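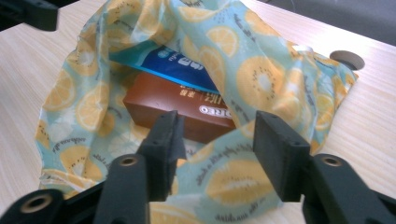 **FOR IMMEDIATE RELEASE**
19 February 2018

**Fluvar opens its neighborhood grocery pickup to everyone in Orkel**

I'm Leidy Huaranga, I run Fluvar, and I get to write our press releases because I'm the one who talks the most. So let me get straight to it: starting today, anybody who lives in Orkel can order groceries from us and pick them up on the way home!

We spent January testing the whole thing with 120 households on the north side of town. They placed 376 orders, sent us a lot of opinions (mostly about bananas), and talked us into staying open later. Pickup now runs until 9 p.m., and you can change your order right up until noon the same day.

There are 3 pickup counters to choose from - the old Goh bakery on Mill Street, the Neltel building next to the bus station, and our own shop on Harbor Road. The shelves carry 2,492 products, and a good part of the produce comes from farms within an hour's drive. There's no membership fee and no minimum order. If all you need is a lemon and a box of crackers, go ahead and order a lemon and a box of crackers.

Bring your own bag if you have one you like. Paper ones are a dime at the counter.

"My favorite part is the substitutions list," says Zahira Lubis, our store manager. "You tell us what you'd take instead, and we stick to it. I've had oat milk swapped for coffee creamer at other places and I'm still mad."

New customers get $5 off a first order through the end of next month. Sign up at any of the counters or over the phone with our Harbor Road team.

Reporters who want to visit are very welcome - mornings are best, before the bread sells out. Ask for me at the Harbor Road shop and I'll show you around.

**Media contact:** Leidy Huaranga, Fluvar, Harbor Road, Orkel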